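Meet the Duvdale Helper Arm

A robot arm is a machine that can pick things up and put them down. The Duvdale is one you can buy as a kit. It costs £1,349 and is made for school clubs and small workshops.

At the end of the arm is the gripper. It works a bit like your finger and thumb. It closes on something, holds it, and lets go when the program tells it to.

The kit comes with a depth camera. An ordinary camera takes a flat picture. A depth camera also measures how far away things are, so the robot knows how far to reach.
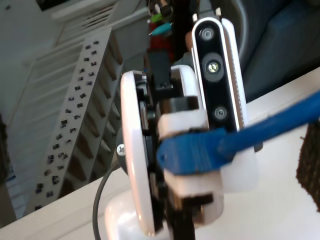 The gripper holding the ridged plug of a blue cable. The camera has three round openings on its black front.

Cables are tricky for robots. A block keeps its shape, but a cable bends and swings about.

Izzati Harahap runs a club where children test the kit. They set it 100 cable jobs, and it dropped the plug in 18 of them. Most of the drops came when the cable was twisted.

What you need: a strong table, a computer and a grown-up.

New word
Gripper: the part of a robot that holds things.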